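Sorting large building blocks into two slatted bins

Filed under: Small storage, tabletop
Last revised February 3, 2026
Written by Samira Haddad. Checked by Elie Masri.

This page covers setting up a pair of small open bins on a table and sorting large toy building blocks between them. It assumes the bins are already assembled. Blocks in the standard small size need a closed-bottom tray and are covered on the Jistcombe tray page.

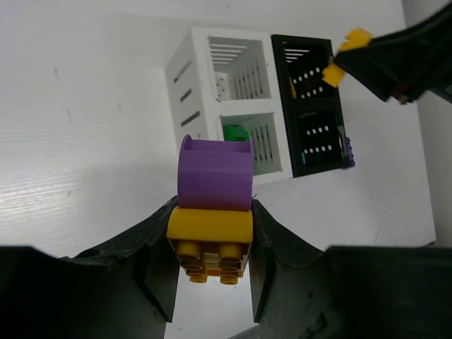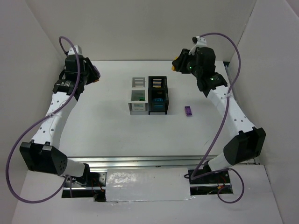 The sorting rule has to be settled before the first block goes in. With two bins, use a two-way rule and write it down. Color is the easiest rule to apply at speed, but it breaks as soon as two blocks of different colors are joined, as with the yellow block and the curved purple piece on top of it. Under a color rule that pair belongs in both bins. Either separate joined pieces before sorting, or add a line to the rule stating which piece decides. The version used on this page is: the lower block decides.

What you need

Two open-sided bins of similar build, one white and one black
A flat table with a wipe-clean top
A damp cloth and a dry cloth
Removable labels
A shallow tray for blocks not yet sorted

Bins of contrasting color are easier to work with than a matched pair. The instruction "white for warm colors, black for cool colors" can be followed without reading a label.

Step 1. Clear and wipe the table

Remove everything from the table top. Wipe with the damp cloth, then the dry one. Grit under a bin will make it rock, and it will also scratch a gloss surface when the bin is pushed sideways.

Step 2. Place the bins

Stand the bins side by side in the middle of the table, open fronts toward you. Leave a finger's width between them. If they touch, the side slots line up and thin parts such as flags or axles can pass from one bin into the other – a common cause of missorted pieces.

Keep a clear strip of table to the side of the bins. This is the holding area for single blocks that are next in line or that need a decision. Do not stack blocks in it.

Step 3. Assign the compartments

Where a bin has an upper and a lower compartment, use the lower one for the larger and heavier pieces. Weight at the bottom keeps a narrow bin from tipping when a piece is pulled out of the top. Put flat plates, short blocks and odd parts in the upper compartment.

Label the compartments on the outside at first. Hadi Haddadin's set used labels on the inside back wall, and they could not be read once the compartments were half full. The labels can come off when everyone using the bins knows the layout.

Step 4. Separate joined blocks

Hold the lower block still and rock the upper one toward its long side. Do not twist. On a block with a two-by-two stud grid, twisting loads one corner stud and will round it over time. If the upper piece is curved and hard to grip, press with the thumb against the rim and lift from the opposite side.

Blocks that will not separate by hand can go into cool water for a few minutes and be tried again. Do not use a knife or screwdriver. The Shukla separator fits this block size, but the older model is too narrow, so check before ordering – part 132 is the wide one.

Step 5. Sort

Take one block at a time from the tray. Read its color, apply the rule, place it in the compartment with the studs up. Blocks placed studs down tend to catch on the slats and are slower to remove.

Purple is the color most often argued over. Treat it as cool. Green is also cool. Yellow, orange and red are warm. White, gray and black blocks go to the upper compartment of either bin, but pick one and keep to it.

Step 6. Check through the slots

Look at each bin from the side at table height. The slots show enough of the contents to catch a wrong color without emptying the compartment. A dark block low in a black bin is harder to see, and needs light from the front.

Problems

Bin rocks on the table. Check underneath for grit, then turn the bin a quarter turn. If it still rocks, the base is warped and needs a felt pad under the short corner.

Block sticks out past the front. It is too long for the compartment. Turn it to lie front to back, or move it to the lower one.

Pieces fall through the slats. They are undersized for this kind of bin. Line the compartment with card cut to fit. Rania Kanaan's template for the Hurnov bins can be trimmed down for most others.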